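Breakfast Service Layout: Final Report
Submitted to the Food Service Planning course, Drovevden College
Unit 3, Table Layout and Small Preparation Areas
9th January

Summary

This report describes the work carried out on the arrangement of a small preparation area for toast service at the Kekana student café. The purpose of the project was to decide which items should remain on the table during the morning period, where each should be placed, and how bread should pass from cutting board to plate to tray. The project began in December and was completed before the start of the new term. The recommended layout is given in Section 4.

1. Background

The Kekana café serves a light breakfast on weekdays. Toast is the item most often ordered. In the period covered by the café's order records, 2247 breakfasts were sold, of which 938 included toast. Staff had reported that the preparation table became crowded early in the morning and that plates were being set down on the same surface used for slicing. Crumbs were carried onto clean plates, and trays were often stacked on top of the board for lack of space.

The course requirements asked for a solution that did not involve the purchase of new furniture. The existing table was therefore retained, and the work was limited to the choice and placement of smaller items.

2. Materials and Setup

The trial layout was prepared on a white table covered for most of its surface by a brown mat. The mat provides a clear boundary for the food area and can be lifted away for cleaning. Three main items were placed on it: a cutting board, a round plate and a rectangular tray. The board was a light bamboo board with a small metal loop handle on one edge. Sliced bread was used throughout, both plain and toasted, so that the two stages of preparation could be kept apart. 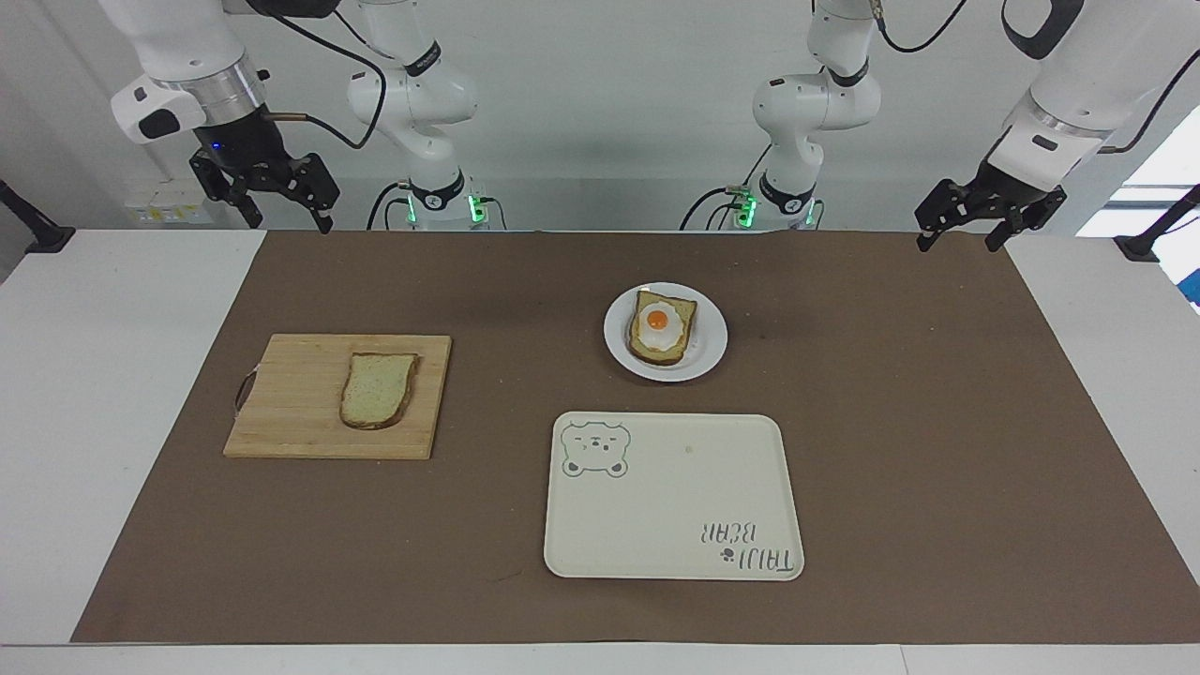

Figure 1. Trial layout with bread on the board, toast on the plate and the tray toward the front.

The plate was chosen for its raised rim, which helps to keep crumbs from reaching the tray. The cream-colored tray was selected from the stock already held by the café. A darker tray supplied by Panmont was considered at the planning stage but was too deep for the table once the board was in place.

3. Method

Each layout was tested in a session of 30 minutes. During a session, bread was placed on the board, moved to the toaster on the side counter, returned to the plate and carried away on the tray. After each session, the table was cleared and wiped down, and notes were made on the following points:

Whether plain and toasted bread were kept apart
Whether the board could be reached without moving the plate
Whether crumbs were found on the tray
Whether the mat stayed flat during use

The first layout placed the board in the center with the plate in front of it. This was found to be unsuitable, as the plate had to be lifted whenever the board was needed. The second layout placed all items in a single row. The row was easy to understand, but it took up the full width of the mat and left no free area for a second order. The third layout, with the board to one side and the plate and tray grouped together, gave the best results on every point except the last.

The covering was the weakest part of the setup. It did not always lie flat at the edge, and time was lost in smoothing it down. Clips were tried and then removed, as they made wiping more difficult. A heavier mat from Plarken has been requested for comparison, but it had not been delivered when this report was written.
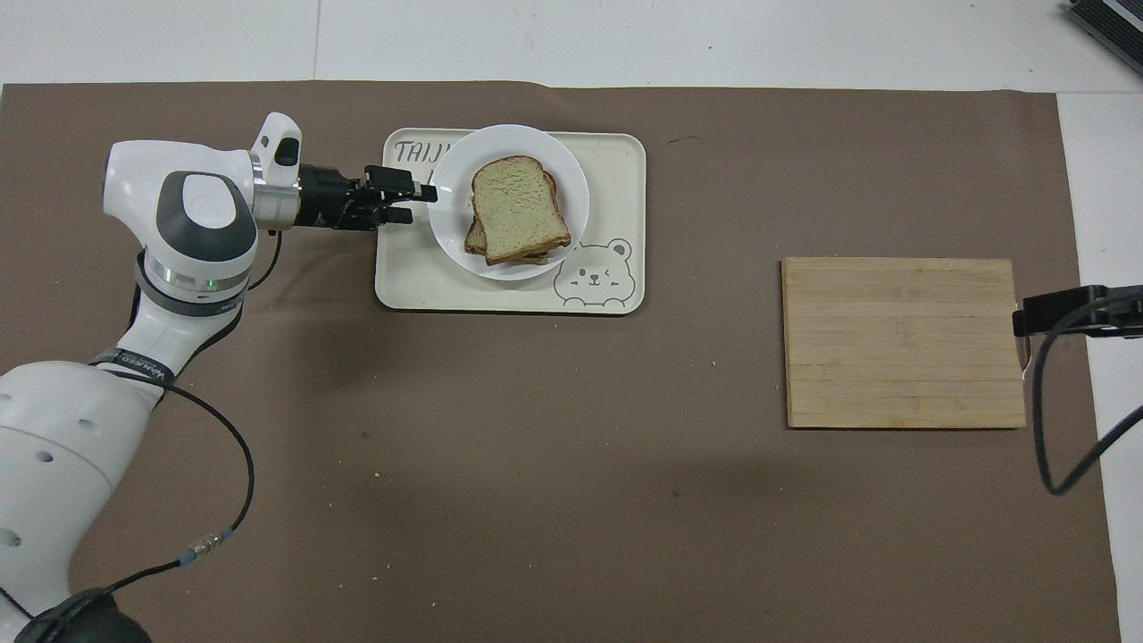 Staff at the café were asked for comments on the draft. Kekana Café replied that the grouping of plate and tray was welcome, but that the board should go on whichever side is nearer the toaster, even if that meant reversing the plan, and that a left-handed member of the morning shift would prefer it that way in any case. The reply also asked that the empty board be left in position between orders, so that it would not be used elsewhere in the kitchen.

Both requests have been accepted. The plan can be reversed without any change to the distances between items.

4. Recommended Layout

The board should be placed to one side of the mat, on the side nearer the toaster. The plate should stand toward the back, with the tray in front of it, where it can be picked up without reaching over food. Plain bread should be kept on the board only. Toasted bread should be placed on the plate and should not be returned to the board unless it is to be cut.

The board should be wiped between orders and washed at the end of service. The mat should be lifted and the table beneath it cleaned once each morning.

5. Limitations

The sessions were held outside opening hours and did not reproduce the pressure of a full service. Spreads and butter were not included. Their placement will need to be settled before the layout is adopted, as the free area on the mat is small. It is suggested that next term's group begin with this question and repeat the sessions with the heavier mat.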